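**Ticket 166: table clearing stalls at the tray (Nusov arm, Cokby planner)**

Status: still open, but happier than Monday
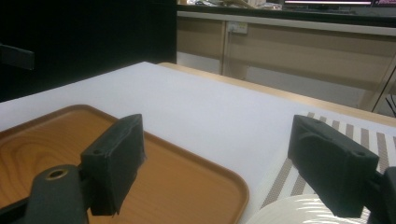 So the routine is dish first, then tray, then placemat, and the dish part is going great! I ran it before lunch and again after, and the plate pickup is the most boring thing the arm does now (I mean that as a compliment). The tray is where it all goes sideways. The planner comes down on the rim, closes, decides it has nothing, opens up and tries again. After 4 retries it gives up and throws the "no object" message, and I go clear the table myself.

What I've tried so far:

- Rebooted everything. No change, obviously, but somebody was going to ask.
- Bumped the retry wait to 400 ms. Same error, just slower.
- Rolled Cokby back to the Tresari build from November. It got the tray on the first go, then dropped it on the way to the counter. Loud!
- Went back to the current build and had it grab the tray by the short side. Two good lifts in a row, then "no object" again.

Suqin Ding looked at my logs and thinks the closed-width check is too strict, so a thin rim reads the same as empty fingers. That fits with the plate working and the tray not. She sent me a looser threshold and I've got it in now, but I've only done 2 runs with it (one pass, one fail), so please don't close this yet.

Placemat is a whole separate headache. It lies flat and the fingers just skate over it, so I split that off into its own ticket and assigned it to Suksawat.

My brother-in-law asked me over the weekend if he can buy one of these to do his dinner dishes. I told him it can pick up a plate and he should keep his sponge. I do think we're close on clearing a table, though, way closer than in the spring, when it couldn't find the plate at all.

Next up: ten more tray runs on the new threshold, same start position every time, logs attached when they're done. If anybody has a known good value for thin rims, drop it in here and I'll try it first.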